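Tischdecken, Tanten und der lange Weg zum Sonntagskuchen

19. Februar 2022

Seit meine Großtante ausgezogen ist, steht bei uns im Flur ein Karton, auf dem mit dickem Stift »Tischwäsche, gut« steht. Daneben standen noch zwei andere, »Tischwäsche, Alltag« und »Tischwäsche, na ja«, und ihr könnt euch denken, in welchem ich zuerst gewühlt habe. Im letzten natürlich! Da liegen nämlich die Sachen, an die ich mich erinnere: die mit dem Rotweinfleck von der Taufe, die mit dem Brandloch vom Fondue, und ganz unten ein Leinentuch mit eingesticktem Monogramm und der Jahreszahl 1927, an den Rändern schon so dünn, dass man die Finger durchsieht.

Bei uns zu Hause war die Tischdecke so etwas wie ein Wetterbericht. Lag die weiße auf, kam Besuch, und man hatte saubere Knie zu haben. Lag gar keine auf, war Mutter müde. Und lag die mit den Kirschen auf, dann gab es Pfannkuchen, warum auch immer das zusammengehörte. Ich habe sie neulich danach gefragt, und sie wusste gar nicht mehr, dass wir je eine mit Kirschen hatten (ich habe sie inzwischen gefunden, Karton zwei, Mama!).

Vor ein paar Jahren habe ich dann angefangen, selbst welche zu kaufen, meistens gebraucht. Schuld daran ist Senad Vukadinović, unser früherer Nachbar, der mich im Juni einmal mit auf den Flohmarkt genommen hat und der beim Handeln eine Engelsgeduld besitzt. Ich kam mit vier Decken und einer Suppenterrine nach Hause, die Terrine hat die Katze nicht überlebt, die Decken benutzen wir alle noch. Seitdem kann ich an keinem Wühltisch vorbeigehen, vor allem nicht, wenn etwas Kariertes oder etwas in Rosa hervorschaut. 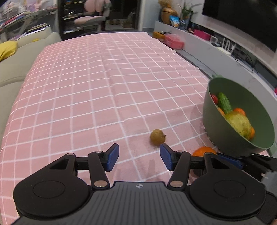
Bügeln oder nicht bügeln

Da scheiden sich in unserer Familie die Geister. Meine Schwiegermutter bügelt alles, auch Geschirrtücher, und sie faltet danach so exakt, dass man die Kanten noch nach dem Kaffee sieht. Ich gehöre zur anderen Partei. Ich ziehe die Decken feucht glatt, hänge sie über die Tür und hoffe das Beste, und wenn dann doch Falten bleiben, stelle ich eben den Kuchen darauf. Bei Leinen mache ich eine Ausnahme, das bügle ich links und noch leicht feucht, am liebsten abends mit einem Hörspiel.

Für unseren großen Esstisch war es übrigens gar nicht so leicht, etwas Passendes zu finden. Mit ausgezogener Platte misst er 268 Zentimeter, und fertige Decken in dieser Länge gibt es zwar, aber entweder in Creme oder in einem Bordeaux, das mich an Hotelfrühstück erinnert. Delali Osei, mit der ich seit Jahren im Nähkurs sitze, hat mir schließlich geholfen, zwei kürzere aneinanderzusetzen. Die Naht läuft quer unter der Obstschale durch und fällt wirklich keinem auf. Na gut, meiner Schwiegermutter schon.

Das alte Leinentuch habe ich einmal vorsichtig mit der Hand gewaschen und wieder weggelegt. Vielleicht rahme ich das Monogramm, vielleicht nähe ich einen Brotbeutel daraus. Falls jemand von euch Erfahrung mit so dünn gewordenem Stoff hat, schreibt mir bitte in die Kommentare, womit ihr ihn unterlegt habt. Der Karton »gut« ist übrigens noch zugeklebt, den mache ich mit meiner Tante zusammen auf, wenn sie das nächste Mal zum Kaffee kommt.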